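Tilteo Height-Adjustable Work Table: Product Review

The Tilteo is a height-adjustable table supplied by Mekine for shared workrooms, libraries and training centers. Our office purchased one unit in September and placed it in the staff reading room, where it replaced a fixed table of similar length. It was used daily for nine weeks before this review was prepared.

Assembly required two people and most of a morning. The printed instructions are clear up to the fitting of the crossbar, at which point the drawings and the part numbers no longer agree. Mekine sent a corrected sheet on request.
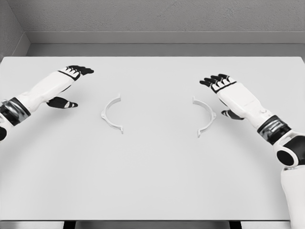 Benedek Szilágyi
Reviews Editor, Furniture and Equipment

The lifting mechanism is quiet enough for a reading room and holds its height well under a load of 100 pounds. Movement is slow – staff who change position often remarked on this – and the control panel does not store preset heights. The comparable Wotari table stores four, at a price 300 dollars higher.

Stability is good at sitting height. At full extension there is a slight sway when a person leans on one corner, and we would not recommend the table for drafting or other fine work done while standing.

The power cord is short. Rooms without a floor outlet will need the extension kit, sold separately.

The warranty covers the motor for five years and the top for two. Replacement feet may be ordered through Ibarra, the regional distributor, with delivery in nine days in our case.

Rating: recommended, with reservations for standing use.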